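Community kitchen in Carken starts to lend bowls and cups

16 October 2023

Families in Carken who plan a birthday or a street meal can now borrow bowls and cups without paying. The Ketorano kitchen opened its lending table this morning, and the first sets have already gone out to two households on Bassey Street.

The idea came in February, after a summer party was planned for 18 children and the kitchen had to buy paper bowls for all of them. After the meal, everything went into the bin. The kitchen then asked the neighbourhood to bring plastic tableware which they did not use any more. Many people gave pieces from their own cupboards, so the colours and sizes do not match – but for a children's table this is rather an advantage.

Everything is sorted on tables with a green cloth. Large bowls are put one inside the other, with the smaller pieces on top, so that a set needs little space when it is carried home. Orange, blue and purple bowls are used for salad, fruit or crisps, and the small cups are good for sauces or for a little portion of pudding.

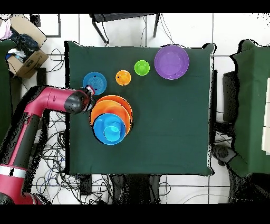

How to borrow a set

The lending table is open on weekdays in the hall behind the kitchen, on the ground floor. A set can be kept for three days. There is no deposit, but the borrower writes a name and a telephone number in the book at the door. Please bring the bowls back washed and fully dry, and stack them by size.

The shop Lenum, which is next to the bus stop, has given shelves and will also accept returned sets in the evening, when the hall is closed.

The kitchen still looks for more small cups and for bowls with lids. Glass and china cannot be taken at the moment. A leaflet about the lending table will be put into 3000 letter boxes in Carken before the end of the month – it also has a short list of the next children's meals in the hall.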